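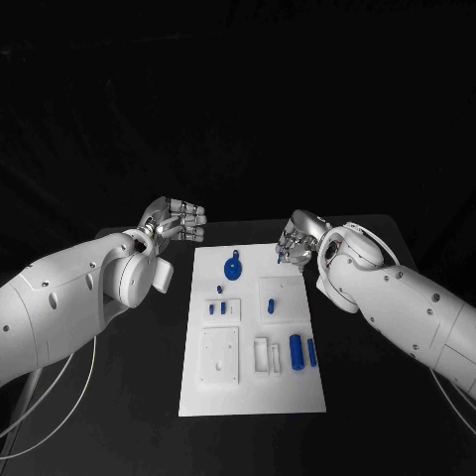 Maysoun Semaan learned to repair sewing machines from a manual with half its pages missing. She was 19, working in the alterations room of a department store, and the only mechanic who would come out charged more for the visit than she earned in a week.

"So I bought a broken one and took it apart on my mother's kitchen floor," she says. "It took me until February to get it back together. It sewed very badly, but it sewed."

Her workshop, Flala, now takes in domestic and light industrial machines from all over the city. The front room has a counter and two chairs. The back room is where the work is done, and it smells of oil and old felt. She employs one other repairer, Tamer Mahasneh, who came to her from a bicycle shop and still keeps his own spanners in a separate drawer.

Last year they finished 1,459 repairs. Most were small. A bent needle bar, a worn belt, lint packed so hard under the feed dogs that it has to be picked out with tweezers.

"People tell me the motor has gone," Semaan says. "I ask them when they last cleaned it and they look at the floor. Then I take off the needle plate and show them. I don't charge for that if they've come in on the bus."

She is less patient about timing faults. A lockstitch machine forms its stitch when the hook passes behind the needle and catches the loop of top thread. If the hook arrives slightly early or late, stitches are missed, and many owners try to cure this by turning every dial they can reach.

"By the time I see it the tension is wrong as well, top and bottom, and somebody has lost the spring from the bobbin case. So now there are three faults. The first one would have taken me 20 minutes."

Parts are the daily worry. Older machines were made in great numbers and share many of their fittings, so a scrapped one can keep several others going. Semaan has shelves of them, sorted by maker and then by the shape of the shuttle. The newer ones are harder. Plastic gears crack with age and the supplier often stops listing them after a few years.

Mahasneh has been dealing with one such case for most of the spring, a Gideo with a split cam gear. The owner, Suha Rawashdeh, makes curtains and has had the machine for 58 months. She knows the figure because she is still cross about the guarantee.

"I asked for a gear and they offered me a new machine," Rawashdeh says when she stops by to ask after it. "I don't want a new machine. I know this one."

Mahasneh found a matching gear in the end through Nasrallah, a parts dealer that clears the stock of closed shops. It had to be bought in a box of seven. "We'll use them," he says. "That model will all go at the same place."

Semaan's own favourite is a black hand-crank Akutau that belonged to a tailor called Hadi Azar, who left it with her when he retired. It sews a straight stitch and nothing else. She uses it for leather straps and for teaching.

The teaching began by accident. A customer asked whether he could watch, then asked whether he could hold the screwdriver. There is now an evening class, four people at a time, and each brings a machine that doesn't work. Hadi Hijazi, a school cook, has been through it twice. The first time he brought his aunt's machine, the second time his neighbour's.

"She makes you write down every screw," Hijazi says. "Where it came from, how long it is. I thought it was too much – then I had two left over."

Would she like the business to be bigger? She thinks about it while wiping down a bobbin winder. The landlord has offered her the unit next door and she has turned it down once already. More space would mean more machines waiting, she says, and she doesn't like to keep anybody's longer than a fortnight.

What she wants is a better lamp for the back bench, and for people to stop using cooking oil.

"It dries like varnish," she says. "Buy the proper stuff. One small bottle will last you years, and two drops is plenty."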